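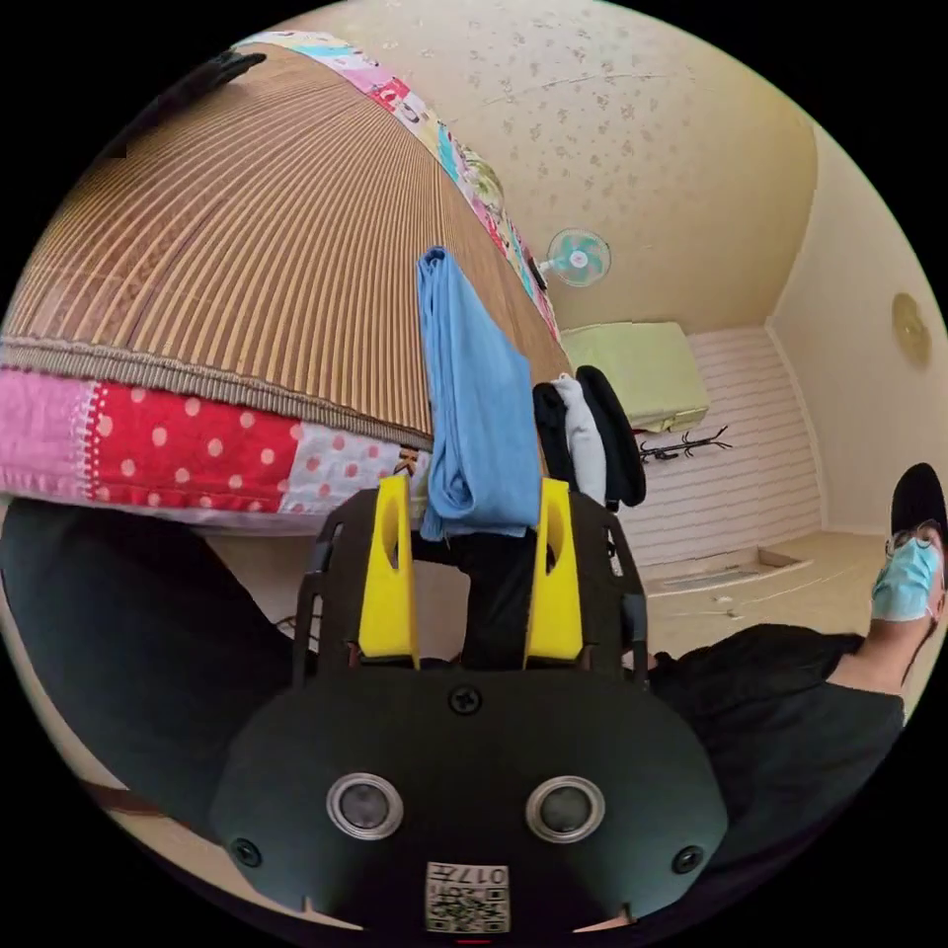
I've been reading the small print on laundry products again, so mute me now if you have a life. The one that got me started is Mostent, the detergent sheets. The ad says "cleans 3x deeper." Deeper than what? Into what? It's a pillowcase.

There is a footnote. The footnote says "compared with water alone." So the claim is that soap works better than no soap. I'd have given them that one for free.

Next line on the box: "93% of users noticed fresher clothes." You have to go to their website and open a PDF to find out how many users. The answer is 286, and all of them got the product free and were asked the question after a week. They weren't given a different detergent to compare it to.

I'd notice fresher clothes too if somebody mailed me a box with FRESHER CLOTHES written on it.

The store page has 2528 reviews and an average that would make a Michelin chef blush. I sorted by newest and read until I got bored. A lot of them were written before the person had opened the box. "Can't wait to try these!" Five stars. "Arrived quickly." Five stars. Great, the mail works.

To be fair to Mostent, the sheets are fine. I bought a pack in July and used the whole thing. Towels came out clean. They also came out clean with the store-brand powder from Yáñez that I've been using for years, and that comes in a box with a picture of a daisy and no footnotes at all.

Somebody is going to bring up the plastic jug. Yes, less plastic is good. Powder in a cardboard box was also less plastic, and it's been sitting on the bottom shelf this entire time with nobody running ads for it.

Then there's fabric softener. I stopped using it on towels years ago and I have never once missed it. It leaves a coating – that's what the soft feeling is – and a coating on a towel is a strange thing to pay for when the towel's one job is to soak up water.

Javiera Gaete replied to an older post of mine saying her skin feels better with softener and I should stop telling people what to do. Fair. Use it if you like it. I'm only asking that the bottle stop telling me it "cares for fibers."

Scent beads. No. I've got nothing more on scent beads.

Okay, the app. Proltell wants you to photograph your care labels so it can tell you how to wash things. The care label already tells you how to wash things. That's the whole content of the label. I did try it, on a shirt whose label says cold wash, hang dry. It said cold wash, hang dry, and then offered me a subscription.

The free version also wanted my location. For laundry.

A few of you asked about "antibacterial" wash additives. My question is always the same: which bacteria, at what temperature, and for how long? If the package answers all of that, fine, I'll listen. The last one I picked up had a drawing of a shield on it.

Catalina Alarcón pointed out that people with a sick kid at home, or who wash work scrubs, do have a reason to care about this. She's right, and I should have said so. Those people deserve a better answer than a drawing of a shield.

What I do now, in case it helps: less detergent than the cap line says, warm for towels and sheets, cold for most other things, and don't stuff the drum. I also wipe the rubber seal, which is disgusting, and I put it off every time.

Reminder that the line on the cap is drawn by the company that sells you the next bottle.

Several replies are already telling me vinegar fixes everything. Please send me a test. A video of a woman smelling a towel is not a test.

Still looking for anyone who has compared sheets and powder on the same stains in the same machine. If you've done it and kept notes, post them, even if they make me look wrong about the daisy box.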